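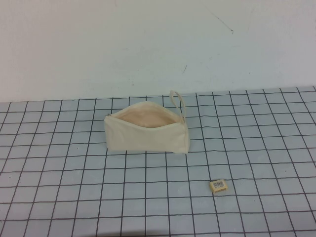
3. How the two towns used the heat study

Interviews were done in Drunbridge first, then Posemton. Same question list both times, apart from the bus depot items, dropped in Posemton (no depot). Notes typed up the same evening where possible. Coding by Ramanauskas, second pass by Šimkus, disagreements settled over the phone.

Drunbridge had the science early. The street temperature maps were with the planning office before the budget round opened, and planners quoted them in the draft tree plan almost word for word. Less so in the final version. Two maps gone, one moved to an annex, the cooling target now "where feasible". Staff put this down to the roads department, who had not been at any of the workshops and saw the maps for the first time at sign-off.

Posemton different story. Report arrived late, over 1000 pages with the data tables, and no summary in the local languge. One planner read it. She then wrote her own 3 page note, and it is this note, not the report, that turns up in the council minutes of Feb 14, 2020. Every later mention of the study goes back to her wording, including one error (the 1955 baseline given as a forecast).

Figure 2 plots the path of each document from researcher to council vote. Solid lines are documents we hold copies of, dashed lines are reported by interviewees only. Note the long dashed stretch for Posemton between the planning office and the mayor. We asked for the emails and did not get them.

3.1 Who carried the findings

In both towns a single person did most of the carrying. Drunbridge: a seconded researcher from the Drandeden program, desk in the planning office until September. After she left, requests to the university team more or less stopped. Posemton: the planner above. Neither had the task in there job description.

Tambunan was meant to be the third case. Access fell through after the first visit, so it's left out of the tables and used only for background in Section 5.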